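Community news | Arts and making

Istudside opens its doors for a winter of evening classes

November 24, 2025

Istudside, the shared workshop and learning space by the canal, is launching its first full programme of evening classes, and bookings are open now. There are 146 places across the winter, in subjects from bookbinding and bicycle repair to Turkish home cooking and singing for people who swear they can't sing.

The idea came out of an open evening in October, when visitors were asked to write down one thing they had always wanted to learn. The cards filled a whole wall! Mending clothes came up again and again, and so did bread, so both have been given a longer run than first planned.

"I read every single card, some of them twice," says Leokadia Zalewska, who put the programme together. "One person wrote 'anything, as long as there are other people in the room', and I kept that one on my desk the whole time I was working out the timetable."

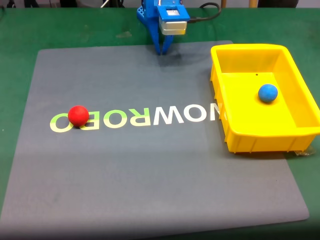 Classes run in groups small enough for everyone to get proper help. Most courses last five weeks, with a few one-off evenings for those who would like a taste first. You don't need to bring any tools or materials, and beginners are very welcome – most of the courses have been written with them in mind.

The cooking evenings are run with Güneş, the family café two doors down, which is lending its kitchen after closing time. Everyone sits down to eat together at the end. Local choir Mundau will lead the singing course, finishing with an informal concert that friends and family can come along to (singers may choose to stand at the back).

Wota, the neighbourhood savings club, is paying for 100 of the places so they can be offered free to people living nearby. The rest cost £3 a session. Free places are given out in the order people ask for them, and there are no forms about income to fill in.

"We've got teachers who are brilliant at what they do and so happy to share it," adds Leokadia. "I've signed up for bookbinding myself, and I can't wait."

The full timetable is on the noticeboard at the front entrance, and places can be booked at the desk whenever the building is open. Anyone who would like to teach a class in spring can leave their name there too.

Contact: Istudside press desk | © 2025 Istudside | Back to top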